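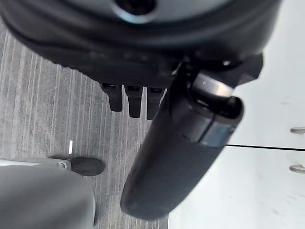
ok so I've finally moved my sourdough starter out of the fridge and back onto the bench for good, and I have thoughts. Long thread, sorry in advance (not very sorry)

---

Background: I've been baking a loaf most weeks since we moved to Avholm Street. Winter here isn't even that bad but the kitchen faces south and gets no sun at all, and by August my dough just sits there sulking like a teenager

---

My mate Gemechu Yimer bakes in the flat upstairs, same flour, same tap water, and his bread is enormous. Mine was a frisbee. I was ropeable

---

Turns out his kitchen gets the afternoon sun – and he feeds his starter twice a day. I was feeding mine when I remembered, which was when I moved the milk and saw it looking at me

---

So, new routine. Out of the fridge, fed at breakfast and again after tea. Half wholemeal, half white. I keep it on top of the hot water cupboard with a saucer over the jar

---

By day 4 it smelled like yoghurt instead of nail polish remover. I made my partner smell it. I made the neighbour smell it. No regrets

---

The loaf, for anyone who wants numbers: 260 g starter (I know, it's heaps, but it's a cold kitchen), a bit over half a kilo of flour, salt, and water until it feels right. I used to be really strict about hydration percentages and I enjoy my life more now

---

I do warm the water though! Warm like a baby's bath. Cold tap water in August is brutal and I reckon that was half my problem

---

Someone will ask about flour so: I buy the big bag from Esposito, the deli near the station. They had a stoneground one from Fistholm for a while that made the best crust I've ever had, then it vanished from the shelf. If you know where it went please tell me. I've asked at the counter so often that they start shaking their heads when I walk in

---

Kneading: I don't. I fold it a few times while I'm doing other stuff, wet hands, pull and flop. Dishes, fold. Phone call to mum, fold. She can hear the slapping and thinks I'm doing something odd

---

Then overnight in the laundry, which is the coldest room in the house, in a colander lined with a tea towel. Rice flour on the towel, and be generous. I used plain flour once and had to peel the loaf off it like wallpaper

---

Baking is in my nan's old cast iron pot with the lid on, oven as hot as it'll go. Lid off once it's puffed up, then I leave it until it's darker than feels polite. Pale crust is my pet hate

---

Also please get a probe thermometer if you keep cutting into gummy bread. I pull mine at 196 on the dial – Fahrenheit, it was nan's thermometer too – and I know plenty of people go higher. Mine suits me, argue among yourselves

---

And let it cool!! I say this as a person who has eaten the end off a hot loaf standing at the sink with butter running down my wrist

---

Things I've stopped bothering with: fancy scoring (one slash, done), the float test, spraying the oven with water, and a certain baking forum called Hurell where a bloke told me my crumb was "unambitious"

---

Discard goes into pancakes, or crumpets if I can find the rings. Last night it was pancakes again because I still can't find the rings. I think they went missing in the move

---

Anyway, I baked 2 loaves this morning and took one up to Gemechu. He turned it over, knocked on the bottom, and said "good colour". From him that's practically a parade

---

Next go is a fruit loaf, sultanas and a bit of orange peel. If you soak your fruit in tea first, tell me which tea, and do you drain it properly or just chuck the lot in?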